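**Yen-ting Choi** · thread

I have been putting off the desk drawer for so long that it stopped opening in August. You could get two fingers in. Two fingers was enough to retrieve a pen, and I took this as proof the system worked.

Then I needed a stamp. One stamp. The drawer gave me a takeout menu from Trevunitz, a restaurant that has been a nail salon since before I moved here, and then it jammed for good.

So December is Drawer Month. I took the whole thing off its runners (butter knife, some language) and carried it around the apartment like a tray of very bad appetizers.

Rule one, which I made up on the spot: everything comes out before anything gets judged. If you judge as you go you end up reading a warranty on the floor for an hour.

Rule two: cover the table first. Drawers contain crumbs. I don't eat over mine and it still had crumbs. I'd like to speak to whoever does.

I use brown paper for this, the kind on a roll. I bought a roll from Bremer three moves ago when I thought I was going to be a person who wraps parcels nicely. I have wrapped 3 parcels. The roll will outlive me.

My sister says use an old sheet. An old sheet has opinions, it bunches up and hides paper clips. With paper you fold the whole mess in half at the end and tip it into the trash, crumbs, staples, dignity.

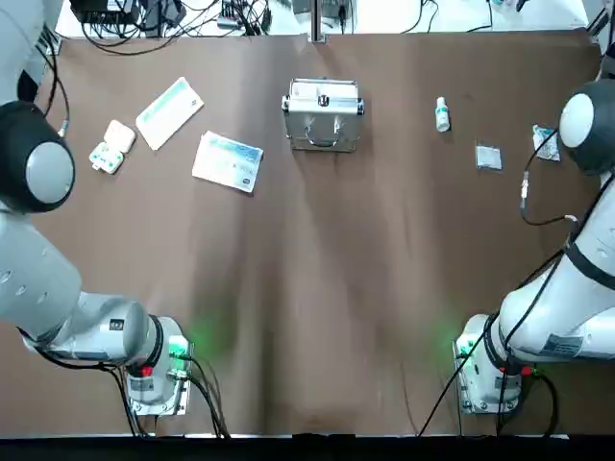

White stationery is the worst category in any sorting job, and I will defend this. Every color pile sorts itself. You see red, you know it's the scissors. White things all claim to be important: medical, official, or from the bank. Against brown paper you can at least see them properly, like the long envelope with the pale green band down one side, which has the look of something that wants a reply within 14 days. Same goes for the little white box with the green markings. Green on white always says pharmacy or government to me and I treat both with the same respect, meaning I put them back in a drawer.

And then small plastic cases. I have a theory that every household has one small white plastic case that has outlasted whatever it was sold with. Mine might be from earbuds. Might be from a night guard. I have opened and closed it so many times that the click is now its purpose.

The creases in the paper don't matter, by the way. Someone will tell you to smooth it out. Let them come over and smooth it out.

Piles I started with: Keep, Toss, Somewhere Else.

Piles I had an hour later: Keep, Toss, Somewhere Else, Ask Mom, Batteries (Alive), Batteries (Unclear), Keys to What.

Keys to What is currently the biggest pile. One of them has a tag that says "Au" in my own handwriting. Gold? August? Aunt? I was so confident this would be enough information.

A word on manuals. I kept the one for a Drolura label maker. It runs long, in a lot of languages, and it was in the drawer without the label maker. If I'd had the label maker I would know what Au means.

Envelopes, a mini policy: open them at the table, standing up. Sitting down turns it into correspondence. Standing up it's just recycling with a short delay.

I found a gift card with an unknown balance. Called the number on the back. Balance: zero dollars. The recording thanked me for my loyalty, so that's something.

I also found the stamp. It was stuck to the back of a different stamp. They are now one thick stamp and I'm told you can't mail anything with that.

Somebody asked in the replies whether I bought dividers. I own dividers. They were at the bottom of the drawer, in their packaging, under everything they were supposed to divide.

They're in now. Left section is pens I have personally tested on the brown paper, which is the other thing it's good for. Middle is tape and scissors. The right section is empty and I walk past it like a guy guarding a museum.

Update for those following along: the right section has a battery in it. Unclear.

Update two: found where the Somewhere Else pile went. It's in a shoebox on top of the fridge. I'm counting that as somewhere else.

Kitchen drawer is next. That one has soy sauce packets in it, so I'm putting down two layers of paper. If anyone has a padlock that might go with a key marked Au, my messages are open.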